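Shared arm at our workshop: is upright bottle placing worth chasing?

Posted by Retno Tuhumury, 16 October 2025

I'm part of a shared workshop that bought into a second-hand robot arm in August. The plan, sold to us by the keener members, was a drinks server: it picks a water bottle off the table and stands it on a serving tray. I was against it then and I'm not much warmer now, but I've ended up doing the evenings on it, so here I am.

The setup is simple. One arm, a two-finger gripper, a white cloth over the table, a red plastic tray, a screw-cap water bottle. We run the arm from Nokley, which one of our lot swears by. I don't swear by it. The grip point is taught by hand, about the middle of the bottle, and the tray position is a fixed number. 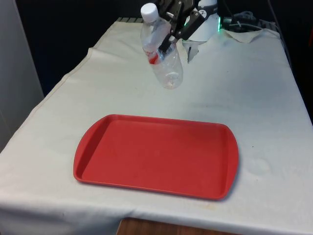
Last week I logged 46 tries at going from the cloth to the tray. I counted a try as good only if the bottle was upright on the tray and stayed there after the fingers let go. The people who count "it got there, more or less" have a much happier spreadsheet than mine.

What goes wrong is mostly the letting go. If the base comes down even slightly tilted, one finger drags the bottle as it opens. I've tried slower opening and a lower release height. Slower helped a bit, lower made it push the bottle into the tray.

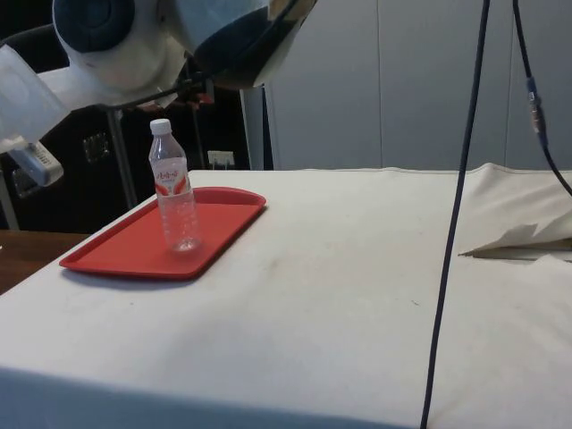 The other half of the job is picking the bottle up when it's lying on its side, and there I have doubts about the whole idea. The gripper comes down from above and has to close across the body. Thin plastic gives way, and then the bottle is no longer where Nokley thinks it is. Two members now want to spend the kitty on a Gimix force sensor. Before I vote, has anyone done this at home and got it dependable? And does the sensor fix it, or do we just get better graphs of it failing?

Aiman Mandagi

Don't buy the sensor yet. I built much the same thing in my garage and wasted most of a winter on the clever end of it when the trouble was the table.

Take the cloth off, or at least pull it tight and clip it. A bottle on its side will roll or slide on loose fabric when a finger brushes it, and the cloth moves your tray too. I had a ruck in mine that shifted the tray by 3 mm over an evening and I blamed the software for it.
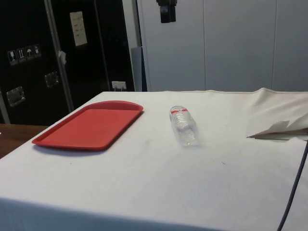

Then do the lying-down pick on its own, with no tray move afterwards. Start with the bottle in one marked spot, same direction each time, and only vary it once that works. If you let people plonk it down any old way from the start you can't tell a bad grip from a bad guess about where the bottle is.

For the letting go, open the fingers a little, lift 2 mm, pause, then open fully. It looks daft but it let my bottles settle. Rubber pads on the fingertips helped as well, though they wear out and I'd be lying if I said I change them on time.
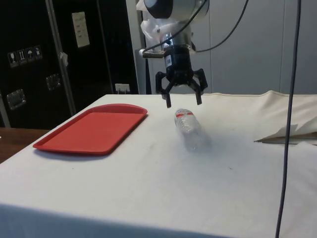 Check the height of the fingertips at the bottom of the move too, with a ruler, at the actual table. Mine was set from the drawing and the drawing was wrong. As for dependable — mine is good enough to show visitors. I wouldn't let it near a glass.

Sembiring

get a Boson gripper, problem solved

Retno Tuhumury

Thanks Aiman. I'll clip the cloth and try the small-open-then-lift first, as it costs nothing. Sembiring, solved how? Have you run one on thin bottles, and how many goes did you give it? We've had three "problem solved" purchases already and they're all in a drawer.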